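We use cookies to keep you signed in and to remember your region. By continuing to browse you accept our cookie policy. Accept | Manage settings

Dark gray tablecloths: shrinkage, lint and fold lines before a dinner

Posted by Ah-rin Jin, April 2024

I am putting on a family dinner at the Clikilham hall and have bought dark gray fabric for the tables instead of renting linens. It came off the bolt from a shop that was closing down, so there was no label and the woman at the counter could only tell me it was "mostly cotton." I have cut one length and hemmed it by machine. The other lengths are still folded up in the bag.

My tables are 100 inches long and I want a decent drop at each end. I did not wash the fabric before I cut the first piece, and now I am worried about it. If I wash it and it shrinks, the drop will be too short. If I don't wash it and somebody spills gravy, I will have to wash it afterward anyway and then it won't match the others.
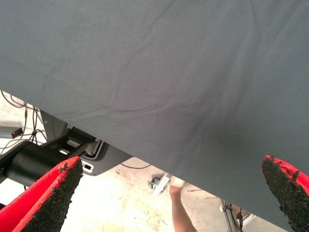 The other trouble is lint. I went over the first cloth with a sticky roller and it looked fine, and by the next morning it had picked up more. My sister wants me to switch to white, but I have already paid for the gray and I like it better with the plates.

So I would like to know whether I should wash everything now, including the piece that is already hemmed, and how to get the fold lines out. I own a regular iron and a small ironing board. I don't own a steamer. The hall opens to us 2 hours before people sit down, so there is not much time to fix things on site.

Sorted by: oldest first

Van Beek

Wash it all now. Unlabeled cotton can shrink a fair amount the first time, and it usually shrinks more in length than in width. Use the same temperature you plan to use after the dinner. Then dry it the same way you plan to dry it later. If you wash cold now and hot after the gravy, you have not solved anything.

For the pieces you haven't cut, zigzag the raw ends first or they will fray and tangle around everything in the machine. Wash the lengths separately if they are long. Two big cloths in one load will twist into a rope and come out with creases that are harder to remove than the ones from the bolt.

Take the hemmed one, measure it, write the number down, and wash it too. If it comes out short you can let the hem down, press the old line with a damp cloth, and turn up a narrower one. You lose nothing by finding out now.

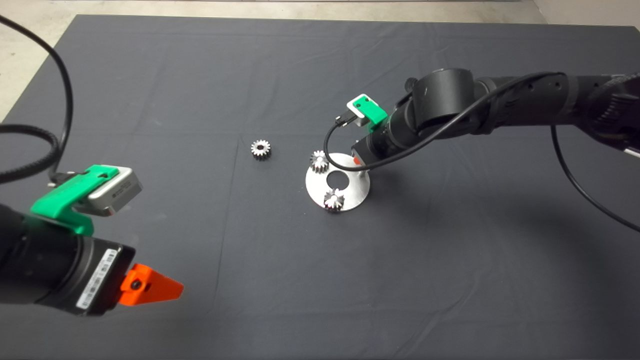 As for ironing, do it while the cloth is still slightly damp. An ironing board is too narrow for this. Put a thick cotton blanket on your dining table with an old sheet over it and iron there, as long as the table can take some heat. Iron on the wrong side, or dark cotton can go shiny along the seams. Start in the middle and work out toward the hems.

Don't fold the cloths afterward. Roll them on a cardboard tube -- fabric shops often have spare ones behind the counter -- and carry them to the hall that way. I did 11 tables for a church supper like this and only had to touch up the corners.

Prostetti

just get polyester next time, no ironing

Some of the lint is probably coming off your dryer load and not the fabric. Clean the filter and don't wash the gray with towels. That was my problem.
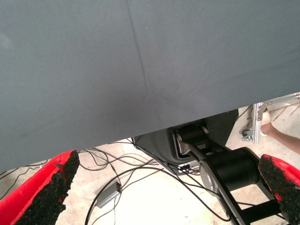

Da-eun Ha wrote that she agreed with the washing advice but would skip the dryer altogether for the finished cloths. A dryer set on high had left hers with a faded stripe wherever the fabric was bunched up, and it showed badly on a dark color. She hangs hers over two shower rods while they are damp, pulls the hems straight by hand, and irons them from there. She also said to do the lint roller at the hall, after the cloths are on the tables and before the plates go down -- doing it at home is wasted work.

Ah-rin Jin

Thank you. I washed the hemmed one warm last night and it lost 2 inches in length, so I will let the hem down. I'm doing the rest before I cut. I asked at the fabric counter and they gave me a tube for free.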